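Effect of Return Crate Pooling on Storage Space in a Small Produce Distribution Warehouse

Shafiq Miah
Operations and Supply Chain, Term Project Report

1. Background

Fresh produce moves through a regional warehouse in two kinds of packaging. One-way cartons are discarded by the retailer. Returnable plastic containers come back, are washed, and go out again. The literature on returnables concentrates on purchase cost and loss rate. Less has been written on the floor space that empty containers take up between return and reissue, and that space is the subject of this report.

The site studied is the Undgate depot of Sutcliffe, a wholesaler supplying independent grocers. The depot owns 1000 rigid containers. Until this year each grocer had a fixed allotment, and empties were held in a separate lane for each customer. In September the depot moved to a pooled system in which any clean container may be issued to any customer.

2. Containers

All containers in the fleet are rigid and open-topped. They do not fold. An empty container that is not nested takes up the same volume as a full one, so the way empties are stacked has a direct effect on the area needed. Straight-walled containers can be stacked but not nested. Containers with a draft angle on the walls can be nested, at the cost of some internal volume.

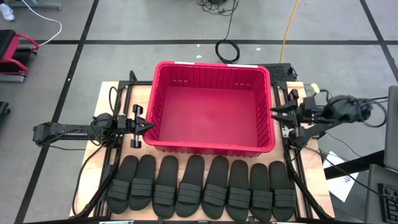 Stack height at Undgate is limited to 6 layers by the depot's own handling rule. This limit was kept for all calculations, including those for the pooled layout. Damaged containers are pulled at the wash station and were left out of the study.

3. Method

Two layouts were compared. The first is the lane layout used before September, taken from the depot floor plan. The second is the pooled layout, taken from tape measurements made after the change. Aisle width was held constant in both.

Demand data came from the dispatch log kept in Trilen, the depot's inventory software. The log records containers out and containers in by customer and by shift. It does not record the condition of the container or the time spent in the wash queue. Wash queue time was therefore estimated by reading the clock at the start and end of each batch over a number of shifts. Batches that were interrupted by a shift change were dropped.

A spreadsheet model was then built with one row per shift. For each row the model calculates the stock of clean empties, the number of stacks, and the area under those stacks. In the lane layout the number of stacks is rounded up separately for every customer. In the pooled layout it is rounded up once. This rounding is the main source of the difference between the two.

4. Results

The peak stock of clean empties in the pooled layout was 600. The same dispatch data run through the lane layout gave an identical stock, as expected, but a larger number of part-filled stacks. Most lanes held at least one part stack at any time, and lanes belonging to low-volume customers often held nothing else.

The lane layout also needed a safety stock for each customer. These added up to 200 containers that were seldom issued. Under pooling a single safety stock covered all customers, and no shift in the log ended with an unfilled request.

Picking time was not measured. Dispatch staff reported less walking under the pooled layout, but no figures were collected and the point is not used in the conclusions.

5. Wall Design and Stack Stability

A secondary question was whether part stacks could be merged by hand without loss of stability. Side wall ribs stiffen the panel against bulging when the container is loaded, and the rim carries the load to the container below. Wear at the rim affects how squarely the next layer sits. No load tests were done for this project. The supplier, Dovivar, gives a static stacking limit for new containers only, and it is not known how far that limit holds for older stock. 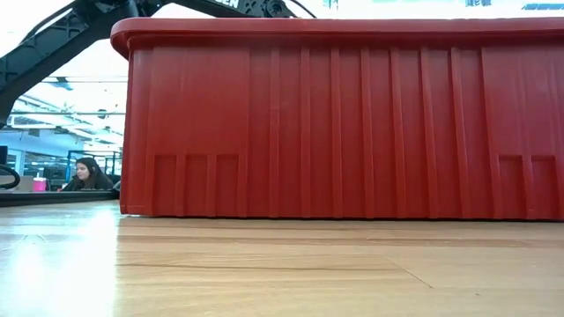 Figure 2. Side wall of a red plastic bin with vertical ribs below a rounded rim.

6. Limitations

The study covers one depot and one type of produce trade. The period before the change was modeled from the floor plan and not observed. Seasonal peaks outside the log period may raise the stock of empties above the value found here. Loss rate was assumed equal in both systems, although pooling may weaken the incentive for a customer to return containers promptly. A follow-up should track returns by customer over a full year.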